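Caring for Clothes at Home
Handout for week 3: Quilted and padded garments
Tutor: Aurelia Surdu

Welcome back, everyone, and thank you for bringing in so many lovely (and a few rather sorry) coats last time. I promised I would write up what we talked about, as several of you were too busy turning sleeves inside out to take notes, and I went on a bit towards the end as I always do once somebody mentions linings.

Why we quilt at all

A quilted garment is a sandwich. There is an outer cloth, a filling, and a lining, and the stitching holds all of it together so that the filling can't slide down and gather at the hem. The warmth comes from the air trapped in the filling. Every time you squash a padded coat flat under a heap of other coats, you are pressing the air out of it, and if it stays squashed all summer it may never quite recover. My mother kept hers in a suitcase under the bed, with a brick of soap, and by the following winter it had about as much life in it as a table mat.

The rows of stitching are called channels. Narrow channels hold the filling very evenly and lie close to the body, so they are nice under a bigger coat. Wide ones puff up more and tend to be warmer, but the filling has more room to wander. If you are choosing between two, hold each one up to a window and look for thin patches near the seams.

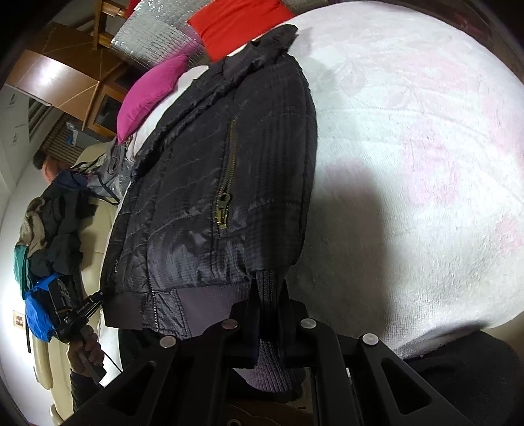
Fillings come in two families for our purposes, feather and down on one side and polyester wadding on the other. Wadding is the forgiving one. It dries quickly, puts up with a cool machine wash and doesn't mind being a little neglected. Down is warmer for its weight but sulks when wet, and it needs a long, patient drying with plenty of shaking out in between. Do read the care label before anything else. If the label has been snipped out, treat the garment as down until you know better.

Washing

Empty the pockets (all of them, including the little inside one that everybody forgets) and close every zip and popper. Turn the garment inside out. Use a small amount of mild liquid soap, a cool wash and a slow spin, and leave out the fabric softener, which coats the fibres and makes them cling together. An extra rinse is well worth the 15 minutes.

Knitted cuffs and waistbands want a bit of looking after on their own account. They pick up grime long before the rest does, so dab them with soapy water and a soft brush first, working along the ribs. Never wring them. Once they have been pulled out of shape it is a fiddly job to bring them back, and we shall come to replacing them after the break in May.

Drying and putting away

Lay the garment flat on a towel and ease it into shape with your hands – collar first, then sleeves, then hem. Turn it over every few hours. Small lumps can be teased apart with the fingertips while still damp, and it's a pleasant thing to do with the wireless on. When you are quite sure it is dry right through, hang it on a broad hanger in a cotton bag.

For next time

Please bring one padded garment with a worn seam, a reel of matching thread and a fine needle. The Saturday group should come to room 335, as our usual room is being painted.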